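Communiqué de presse

Mallora boucle le financement de son parc solaire de Cliltdale : les travaux démarrent en mars

Bonjour à toutes et à tous,

Je sais, un communiqué de presse est censé commencer par une phrase très sérieuse à la troisième personne. Mais c'est moi qui les écris chez Mallora, et comme cela fait un bon moment que vous m'entendez parler de Cliltdale, je préfère vous l'annoncer simplement : c'est signé ! Le financement du parc solaire est bouclé, les contrats sont paraphés et le chantier ouvre en mars.

Pour celles et ceux qui prennent le dossier en route, je reprends au début. Cliltdale, c'est un parc photovoltaïque au sol d'une puissance de 202 mégawatts, installé sur d'anciens terrains de carrière où plus grand-chose ne poussait à part des genêts. Le site sera découpé en 16 îlots, chacun avec son poste de transformation, et raccordé au réseau haute tension par une ligne enterrée. Nous tenions beaucoup à l'enfouissement (les riverains aussi, et ils nous l'ont fait savoir, parfois assez fort, pendant les réunions publiques).

Côté capital, Mallora garde la majorité de la société de projet. Conley entre comme partenaire financier et Pringle, qui exploite déjà des centrales avec nous, prend le reste. Pringle assurera aussi la maintenance une fois le parc en service. Je ne peux pas vous donner le détail des parts avant le dépôt des statuts modifiés, inutile donc de m'appeler pour ça, même si je décroche toujours avec plaisir.
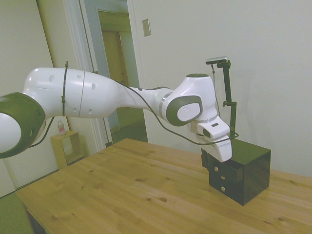
L'électricité sera vendue dans le cadre d'un contrat de long terme, à prix fixe les premières années puis indexé. C'est ce contrat qui a convaincu les banques, et c'est aussi lui qui nous a pris le plus de temps. Nous avons relu la clause sur les heures de prix négatifs un nombre de fois que je préfère oublier. Le résultat nous convient : quand le marché déborde de production en plein midi, le parc pourra réduire sa puissance sans que tout l'équilibre du projet soit remis en question.

Parlons un peu de stockage, puisque c'est la question que vous me posez le plus. Oui, il y aura des batteries à Cliltdale, mais dans un second temps. L'emplacement est réservé près du poste de livraison, les fourreaux seront posés dès la première phase et la demande d'autorisation part cet été. Je n'annonce ni capacité ni date de mise en service tant que nous n'avons pas choisi le fournisseur. Vous me connaissez, je déteste devoir corriger un chiffre après coup.

Le calendrier, lui, est fixé. En mars, préparation des accès et clôtures. En mai, premiers pieux. Les modules suivront à partir de juillet, îlot par îlot, et les essais de raccordement sont prévus en janvier. Pendant les terrassements, les camions passeront par la route de l'est et ne traverseront pas le bourg. La circulation sera suspendue aux heures d'entrée et de sortie de l'école, c'est inscrit noir sur blanc dans le marché de travaux.

J'en viens à la partie qui me tient le plus à cœur — l'ouverture du capital aux habitants. Nous avions promis une campagne de financement participatif réservée aux communes voisines, et elle a dépassé ce que nous espérions : 3 213 personnes ont souscrit. Merci, vraiment ! Les certificats partiront par courrier le mois prochain. Si vous avez déménagé depuis votre souscription, pensez à nous transmettre votre nouvelle adresse par le formulaire en ligne, dans la rubrique « Mon dossier ». 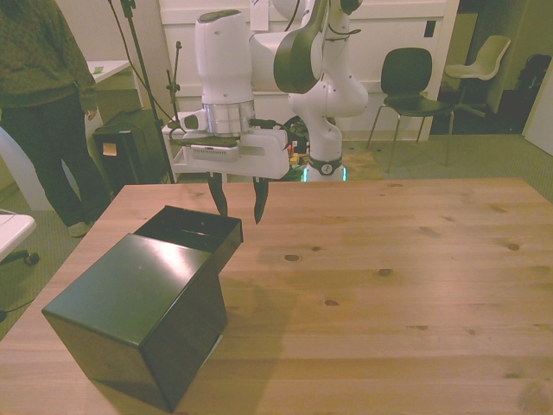

Quelques précisions pour nos confrères de la presse agricole, qui suivent le sujet de près. Le pâturage ovin est confirmé sous les panneaux, avec une convention signée pour toute la durée de l'exploitation. Les rangées seront suffisamment hautes pour que les bêtes circulent sans gêne, et les points d'eau seront installés avant l'arrivée du premier troupeau. Les haies existantes au nord restent en place. Celle du sud sera prolongée jusqu'au chemin communal, avec des essences locales choisies en accord avec la mairie.

Sorcha Cowie, notre directrice du projet, a négocié ce dossier depuis la toute première promesse de bail. Je lui ai demandé une citation officielle, elle m'a envoyé ceci : « Nous avons changé quatre fois le plan d'implantation, et chaque version était meilleure que la précédente. Je remercie les équipes de Conley et de Pringle pour leur patience, et les habitants pour leurs remarques très précises sur le ruissellement. Ils avaient raison pour le fossé. » Je la laisse telle quelle, elle lui ressemble beaucoup.

Une visite du site sera organisée pour les journalistes au moment de la pose des premiers pieux. Départ en car à 8 h 30 devant la mairie, retour en début d'après-midi. Prévoyez des chaussures montantes (le terrain est caillouteux et, au printemps, franchement boueux par endroits) ; nous fournissons casques et gilets. Les places sont limitées, l'inscription se fait auprès du service de presse, en indiquant votre média et votre pointure si vous souhaitez que nous vous prêtions des bottes.

Le plan du parc, la carte du raccordement et la synthèse de l'étude d'impact sont disponibles sur demande. Les demandes d'entretien avec Sorcha Cowie passent également par nous, de préférence le matin.

À très vite sur le chantier,

Le service de presse de Mallora

À propos de Mallora
Mallora développe, finance et exploite des centrales solaires au sol et en toiture, seule ou avec des partenaires. La société conserve ses parcs sur toute leur durée de vie et associe les habitants à leur financement.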